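A Visit to the Grorard Book Fair

March 24, 2023

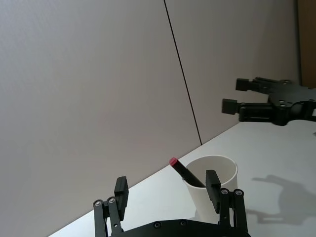

I had wanted to go to the Grorard fair for a few years, mainly for the talks on writing, and this time I booked early enough to get a place in two of them. The fair takes up the old corn exchange and the two streets behind it. Entry to the main hall is free. The talks are ticketed and most cost less than a paperback.

I took the early train and was inside by ten. There were 53 stands, according to the leaflet, and the leaflet's map was accurate except for the corner by the stairs, where two stands had swapped places. Small presses were on the ground floor. Second-hand dealers, printers and binders were upstairs. The cloakroom is at the back, past the café, and it is worth using, as the aisles are narrow and a rucksack gets in everyone's way.

I started with Plasine, a small press that publishes short memoirs, none of them over 146 pages. They set the limit when they began and have kept to it. The person on the stand told me that most manuscripts arrive at twice that length, and that the editor's first letter to a writer nearly always asks them to take out the childhood chapters and see whether the book still stands up. Often it does. I bought two, one by a lighthouse cook and one by a woman who taught evening classes in shorthand. The shorthand one is the better of the two so far. It opens in the middle of a lesson and doesn't say where the classroom is until page nine.

Plasine read unsolicited work in February only. They had received 810 submissions this year and were still going through them. They reply to all of them, though the reply is usually short. I asked what made them stop reading and was told it was the covering letter as often as the book. Letters that compare the work to a famous one are put at the bottom of the pile.

The next stand I spent time at was Prullar, who make notebooks and sell refills for them. I don't usually buy expensive stationery. The paper takes fountain pen ink without showing through, and the cover can be kept when the pages are full. I bought a plain one with no lines. They had a lined version with a wide margin meant for corrections, which several people in front of me chose, and I can see the sense of it for anyone who drafts by hand.

My first talk was at half past eleven, on keeping a reading diary. The speaker had kept one since leaving school and brought four of the early volumes with her. Her advice was to write down the date you start a book, the date you stop, and one sentence you would have liked to write yourself. She leaves out any sort of rating. When she looks back, the sentences tell her more about what she was trying to do in her own work at the time than her working notes do. She also said she records the books she gives up on, with the page number. A man near the front asked whether audiobooks counted and the discussion of that took up most of the time for questions.

Lunch was soup and a roll from the café in the hall. The queue was long between half past twelve and one and had gone by a quarter past. There are benches in the covered yard if the tables are full.

The second talk was on revising, and was given as a workshop. We were each handed the same page of a short story and asked to cut it by a third in fifteen minutes. Then we read our versions aloud in small groups. In my group of 4, all of us had cut the weather from the first paragraph and all of us had kept the line about the bus timetable. We disagreed on nearly everything else. The author's own final version was then handed out, and she had kept the weather. I have been thinking about that since. I had taken it out because I have read so many times that you shouldn't open with it, and I hadn't really looked at what it was doing on that page, where the wet road matters later.

After the workshop I went upstairs to see Dehghan, a bindery which repairs old books and will also bind a single copy of your own. They were sewing sections at a table and were happy to answer questions while they worked. A plain cloth binding takes them six weeks. They asked people not to bring in books mended with sticky tape, or at least to leave the tape alone if it is already there, and not to try to peel it off first.

The second-hand dealers were good for poetry and less good for novels. Prices were marked inside the front cover in pencil on most stands. I found a guide to writing for the radio, printed for evening students, with somebody's exercises folded into the back. The exercises are marked in red and the marks are quite low.

A few practical points for anyone going next year. The station is fifteen minutes on foot, uphill on the way there. Several of the smaller stands took cash only, and the nearest machine is by the post office. Talks start on time and the doors are shut once they begin. The workshop sold out before the fair opened, so book that first and choose the rest later. The hall closes at five, but the presses on the ground floor had started packing up by half past four.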